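Voneck Bench Cell – planning and ordering

If you have a bench, a wall outlet and a small budget, you can have a working insertion cell this year. We love this little setup, and the most common question we get is what to buy first, so this page goes through it in the order we'd do it ourselves.

Start with the enclosure. The Bokonby tray comes in matte dark gray with angled side walls, and the inside floor is 248 mm deep. Measure your bench before anything else! You need room for the tray plus the arm's mount behind it, and people forget the mount every time.

Next, fingers. The slim parallel set is the one to get for small parts – it closes down to a narrow column and can set a piece into a shape-sorter block without bumping the openings on either side.

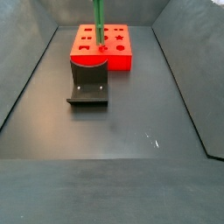
Fingers do wear, and a spare pair costs $18, so put two pairs on the first order and save yourself the shipping. Brackets are sold singly. Most buyers begin with one and add more once they know where their parts will sit.

What to budget for besides the cell:

Fixed camera mount, $205
Spare fingers, $18 per pair
Shape-sorter block and pieces (any toy store version that fits the tray will do)
A day of somebody's time for setup, nearly two if the arm is new to you

Lead time is 11 working days on the tray and fingers. The Choo controller ships separately and can take longer in December, so order it early if your money has to be spent by year end.

Already own a Zurnden arm? Great, you can skip the controller. Tell us the wrist type when you order and we'll include the right adapter plate.

Questions about layout go to Jae-hoon Yeom, who is happy to look over a bench sketch before you buy.

Prices checked May 9, 2018.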